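# Clillent gripper trials

The **Clillent gripper trials** are a simulated comparison of robot grippers and controllers, run by the software maker Flanov and best known for the number of spoons dropped in them.

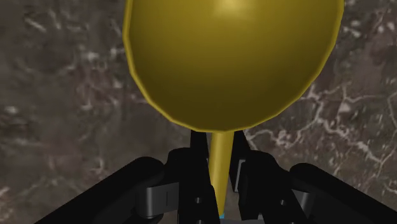 The trials were set up by Benjie Lagman, who wanted to know whether a plain two-fingered gripper deserved its reputation for being good enough. He chose kitchen utensils as the test objects, on the grounds that everyone has an opinion about how to hold one.

## Method

Each gripper is paired with one of two controllers. Zanden closes the fingers to a set width and hopes for the best. Sầm closes them until a set force is reached, then keeps fussing. Every pairing gets 40 attempts per utensil, and a grasp counts if the utensil stays put for 30 seconds. An early rule allowed "morally successful" grasps. It was withdrawn in July.

## Results

The first full round covered 3,000 attempts, of which 298 were thrown out when the simulator let fingers pass through handles. Under Zanden, thin handles tended to turn between the fingertips. Sầm held them better but took longer, and sometimes had not finished deciding when the clock ran out. A three-fingered gripper entered late and placed last on forks.

## Reception

Ghazal Ahmadpour, reviewing the trials, praised the published logs and objected to nearly everything else, in particular the lack of any physical arm. Simulated friction, she wrote, is "friction as remembered by someone who liked it." Lagman added her remark to the project's front page, where it remains. A second round, with ladles, is planned.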